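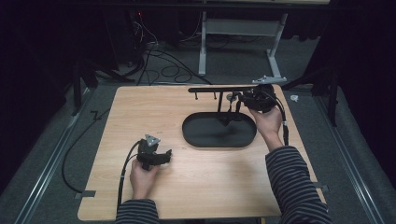
걸이대라는 물건에 대해 한 번은 불평을 해두고 싶었다. 벽에 박는 것 말고, 책상이나 현관 선반에 올려놓는 작은 것 말이다. 납작한 받침이 있고, 기둥이 하나 올라가고, 그 위에 가로대가 얹혀 있고, 가로대에 뭔가 걸 수 있는 고리가 달린다. 열쇠를 걸라는 건지 목걸이를 걸라는 건지 파는 사람도 딱히 정하지 않은 것 같다. 상품명은 대개 '다용도'로 시작한다. 나는 다용도라는 말이 붙은 물건을 집에 꽤 들였는데, 그중 두 가지 용도로 쓰인 것조차 드물다.

우리 집 것은 검은색이다. 받침은 타원형이고 테두리가 살짝 올라와 있어서 접시 노릇도 한다. 나는 이 테두리가 모든 문제의 시작이라고 본다. 테두리가 없었다면 그냥 받침이었을 것이고, 사람들은 거기에 아무것도 올려두지 않았을 것이다. 그런데 누군가 가장자리를 조금 올렸고, 그 순간부터 우리 식구는 그 안에 물건을 던져 넣기 시작했다. 동전, 머리끈, 유통기한이 지난 커피 쿠폰, 어느 옷에서 떨어졌는지 끝내 밝혀지지 않은 단추. 정작 위쪽 고리는 한가하다. 걸라고 만든 물건의 바닥만 붐비는 것이다.

걸이대를 권한 사람은 윤윤희였다. 윤희는 정리를 잘한다. 정리를 잘하는 사람이 흔히 그렇듯 남의 집에 오면 눈길이 먼저 수평면으로 간다. 식탁, 선반, 신발장 위. 우리 집 신발장 위를 한참 보더니 "여기 걸 데가 없어서 그래" 하고 진단을 내렸다. 의사가 "스트레스네요" 할 때와 비슷한 말투였다. 틀린 말은 아닌데 그걸로 끝날 리도 없다는 걸 서로 아는 말투.

그래서 샀다. 무디코라는 곳의 물건을 먼저 봤는데 가로대가 360도 돌아간다고 했다. 나는 이 대목에서 오래 멈췄다. 열쇠 두어 개를 걸어놓고 그걸 돌릴 일이 무엇일까. 열쇠의 뒷모습이 궁금할 때? 회전은 값을 올리기 좋은 기능이다. 의자도 돌고 양념통 받침도 돌고 이제 걸이대도 돈다. 비슷하게 생긴 돌지 않는 물건이 한참 싸길래 그쪽으로 골랐다. 지금까지 돌리고 싶었던 적은 없다.

설명에는 고리 하나에 300그램까지 걸 수 있다고 적혀 있었다. 이것도 곰곰이 생각해볼 만하다. 우리 집에서 제일 무거운 열쇠 뭉치는 표명자 여사, 그러니까 우리 어머니의 것이다. 집 열쇠, 자전거 자물쇠 열쇠, 이미 판 집의 열쇠, 등산 갔다가 사 온 종, 병따개. 주방 저울에 올려봤더니 기준을 넘지는 않았다. 그런데 막상 걸어보니 가로대 끝이 불안하다며 어머니가 도로 빼서 받침에 내려놓으셨다. 그 뒤로 그 자리는 어머니 열쇠의 자리다. 걸이대 밑에 누워 있는 열쇠 뭉치를 볼 때마다, 침대를 사줬더니 침대 옆 바닥에서 자는 개가 생각난다. 물론 어머니께 이 비유를 말씀드린 적은 없다.

여기서부터가 내 의견이다. 나는 작은 걸이대가 대체로 고리의 위치를 잘못 잡고 있다고 생각한다. 물건을 걸려면 손은 두 가지를 해야 한다. 구멍을 찾고, 그 구멍을 고리에 맞춘다. 현관에 막 들어온 사람은 한 손에 장바구니를 들고 다른 손으로 신발 뒤축을 잡고 있다. 그 사람에게 지름이 손톱만 한 열쇠고리를 가느다란 고리에 끼우라고 하는 것은 무리한 부탁이다. 받침에 떨어뜨리는 것은 손목만 기울이면 된다. 이 경쟁은 처음부터 공평하지 않았고, 한쪽 선수는 중력의 후원을 받고 있다.

게다가 가벼운 걸이대는 혼자 서 있을 때만 점잖다. 한쪽으로 뭘 걸려고 하면 반대쪽이 들썩인다. 그러면 다른 손이 와서 기둥이나 가로대를 잡아줘야 한다. 귀걸이 한 짝을 거는 데 두 손이 동원되는 것이다. 내가 아는 어떤 집에서는 받침 밑에 양면테이프를 붙였는데, 그러고 나니 먼지를 닦을 때 옮길 수가 없어서 걸이대 둘레로 깨끗한 타원이 아닌 더러운 타원이 생겼다고 한다. 남의 집 일이라 웃었지만 우리 집도 그 걸이대 밑을 언제 닦았는지 나는 모른다.

검은색도 할 말이 있다. 검은 물건은 사진에서 단정해 보이고, 밝은 나무 위에 올려두면 더 그렇다. 나도 그 조합에 넘어갔다. 그런데 집에 두고 보면 검은 면은 먼지 전시장이다. 또 검은 받침에 검은 머리끈을 넣으면 머리끈이 사라진다. 나는 출근 전에 그 안을 손가락으로 더듬으며 머리끈을 찾은 일이 여러 번이고, 그때마다 단추를 만졌다. 받침 안쪽만이라도 밝은 색으로 만들어주는 회사가 있다면 회전 기능에 낼 돈을 거기에 내겠다.

이쯤이면 버리라는 말이 나올 법하다. 윤희도 그렇게 말했다. 자기가 권해놓고. "안 쓰면 치워야지, 자리만 차지하잖아." 정리 잘하는 사람들의 무서운 점이 이것인데, 들이라고 할 때와 내보내라고 할 때의 표정이 같다. 나는 15분 동안 걸이대를 치운 신발장 위를 상상해봤다. 동전과 단추와 쿠폰은 그대로 있을 것이고 다만 테두리가 없을 것이다. 그러면 그것들은 신발장 위 전체로 퍼질 것이다. 지금은 적어도 타원 안에 모여 있다. 어지러움에 울타리를 쳐준 공은 인정해야 한다.

그래서 나의 주장은 좀 구차하다. 작은 걸이대는 걸이로서는 별로지만 접시로서는 괜찮다. 기둥과 가로대는 접시에 달린 손잡이라고 여기면 화가 덜 난다. 실제로 청소할 때 기둥을 쥐고 통째로 들면 편하다(들어본 적이 몇 번 없다는 점은 위에서 밝혔다). 문제는 우리가 이걸 정리용품이라는 이름으로 사고, 사고 나서는 정리가 안 된 이유를 자기 성격에서 찾는다는 데 있다. 나는 한동안 내가 게을러서 열쇠를 못 거는 줄 알았다. 게으른 것은 맞다. 하지만 세상의 열쇠는 대부분 게으른 사람이 들고 다니는데, 그 사정을 모르는 물건이 정리용품 칸에 꽂혀 팔리는 것도 좀 뻔뻔한 일이다.

만드는 쪽에 바라는 것을 적자면 이렇다. 받침은 지금보다 무거웠으면 한다. 고리는 끝이 더 벌어져서 대충 던지듯 걸어도 받아줬으면 좋겠다. 가로대는 돌지 않아도 된다. 테두리는 그냥 두어도 좋은데, 어차피 우리가 무엇을 할지 알면서 올린 테두리니까 상품 설명에 열쇠가 얌전히 걸린 모습만 내세우지는 말았으면 한다. 쿠폰과 단추도 한 번쯤 담아서 보여주면 나는 그 회사를 믿을 것 같다.

어머니는 이 논의에 관심이 없으시다. 지난 5월에 오셨을 때는 비어 있던 고리에 마스크를 하나 걸어두고 가셨다. 귀끈이 고리에 아주 잘 걸렸다. 가볍고, 구멍이 크고, 아무렇게나 걸어도 떨어지지 않는다. 열쇠를 걸라고 산 물건이 마스크에 딱 맞았던 것이다. 윤희에게 그 얘기를 했더니 그러면 마스크 걸이로 쓰면 되겠다고, 열쇠는 벽에 거는 걸 하나 새로 사라고 한다. 벽걸이는 아직 안 샀다. 마스크는 그대로 걸려 있고, 머리끈은 오늘 아침에도 단추 밑에 있었다.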